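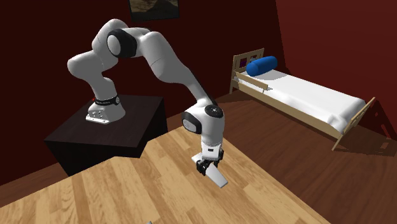

Where do people who live alone eat their main meal? Most of those in our survey ate it at a table on some days and elsewhere on others, and the choice depended more on what was already lying on the table than on its size.

Figure 3. Light wooden tabletop in a room with a dark wall. Computer rendering.

4.2 The table as a place for meals

Earlier work on solitary eating has mostly looked at what is eaten. Lindsay and Peixoto asked where, but their interviews in Sequeira were held with couples and families, and the few people living alone were left out of the main tables. We therefore put the question of place first in our own form and the question of food second.

Forms were sent to almost 1000 addresses in Skurberg and Dandemitz, and 932 could be used. The high return is partly due to the way they were handed out. In both towns the forms went round with the yearly housing letter, which tenants have to answer anyway. Forms from tenants who had moved in during June were kept in, although several of them wrote that they did not own a table yet.

Tenants kept a meal diary for 7 days. For each main meal they wrote down the room, the piece of furniture and anything that had to be moved before they could sit down. The last item was added after the pilot, when Asuka Ichikawa noticed that people often gave this as a remark in the margin. Post, laundry and work papers came up most often. Sewing was named more in Dandemitz, where many older tenants used to work in the clothing trade.

Tenants who had to clear the table before a meal often ate on the sofa instead. The same people went back to the table when a guest came, even if clearing it took some time. A few kept one corner free all week and ate there, with the rest of the surface given over to other things. We counted these meals as table meals. Laurier Chisholm, who coded the Skurberg diaries, would have put them in a class of their own, and we agree that the present coding hides a real difference.

Size mattered less than we had expected. Owners of large tables did not report more table meals than owners of small ones. Folding tables were the exception - they were either left open all week or hardly used. The diaries do not tell us why.

4.3 Follow-up visits

Emil Ammann visited 3 tenants in Skurberg who had agreed to talk about their diaries at greater length. All of them said they had eaten at the table more than usual while keeping the diary. One put it down to having the form there and a pen beside it. This suggests that our figures for table meals are somewhat too high, and they should be read with that in mind. The Conance study used phone calls in place of a written diary and may have avoided the problem, but it recorded only the evening meal.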